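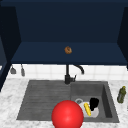
Wundico Kitchen Words

A word list for people who label or sort text about home kitchens. Version of March 2018.

What is in it

The list holds 915 terms in 19 groups, such as storage, sinks, counters, small tools and cleaning. Each term has a plain definition and, where we found them, the other names people use for the same thing. The terms come from 286 house listings and repair notes shared by Tudoswood and Furkisance. Addresses and prices were taken out first.

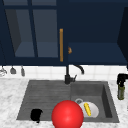

Group "sinks": double-basin sink in a marble countertop, with a plate in it.

Files

terms.csv – one term per row, with group and definition
synonyms.csv – pairs of terms, both spelled as in terms.csv
groups.txt – group names, one per line

All files are UTF-8. Fields that contain a comma are in double quotes.

Known problems

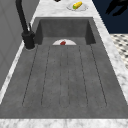 Regional names overlap, and the sinks group has the most of this. "Drainer," "draining board" and "drainboard" are all in the list and point to "drainboard" as the main term. We use it for a separate rack base and also for a ribbed floor built into the sink, with long grooves like the six on the gray one. A later version may split the two. Until then, check the definition column before you merge rows.

There are 18 terms with no definition yet. They have "todo" in that column.

License

Free to use and change. Please credit the Gunawardena word list project.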